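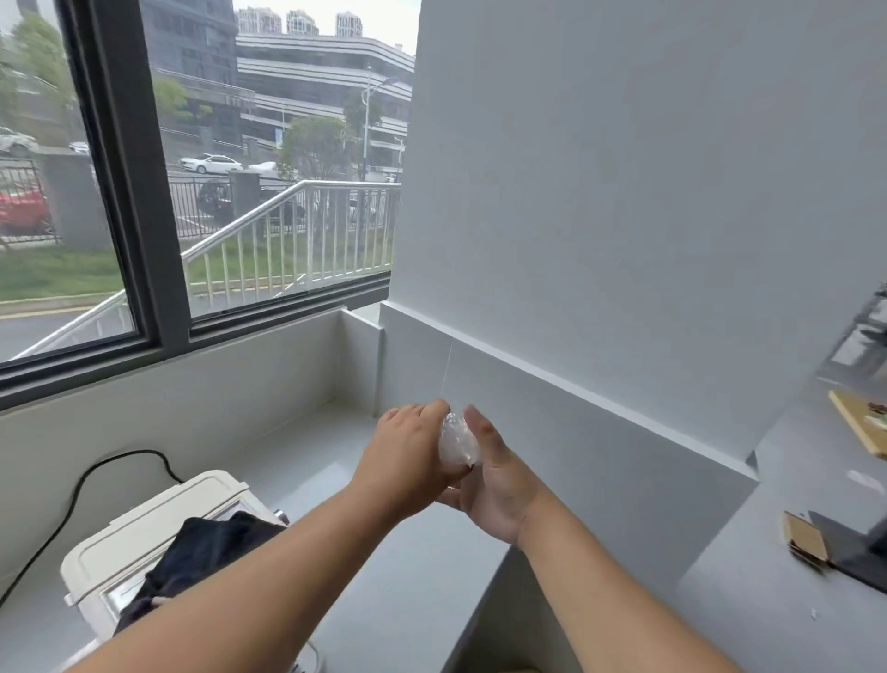
Plastic wrap, the part of making coffee they leave off the menu.

I have a coffee machine by the window now, and so I have a cloth for it. It's a black cloth. Pavithra Alva, who sold me the machine, was firm on that point: a white one looks like a crime after two days, a black one looks fine for a month, and you're free to draw your own conclusions about which is cleaner.

Before the machine I drank instant for 18 years and wiped down nothing. I now own a tamper, a strainer, a spoon that is only allowed to do one job, and opinions about drip trays. Mine has ribs. Each groove holds exactly as much old coffee as a corner of cloth can't reach. I've tried folding the cloth and I've tried rolling it, and mostly I end up wringing it into a rope and dragging it along like I'm flossing a horse.

No. 4
The Setcombe Window Letter

Back to the tray. Eino Kemppainen stopped by while I was cleaning it and asked how long the coffee took. Nearly 30 seconds, I told him. He looked at the cloth and asked how long all of it took, and I offered him a cookie.
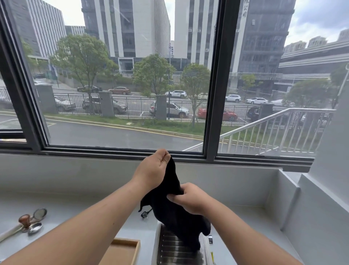
Page 18

The counter is the best seat in the place, if you don't mind standing. You get the road, the fence, the trees and a steady supply of other people's parking. I've wiped the same six inches of steel through some very long attempts at backing in.

Ha-rang Bang says I should keep the small things in the wooden tray and leave the counter clear. I agree with her completely. The spoon goes in, the strainer goes in, and by the second cup they've wandered back out and are lying next to the tamper again.

Things still to do: find a hook for the cloth that I'll use, descale whatever it is one descales, and stop saving little bits of plastic wrap in case they come in handy. I had 4 in my pocket this morning. I made myself another coffee and threw out three.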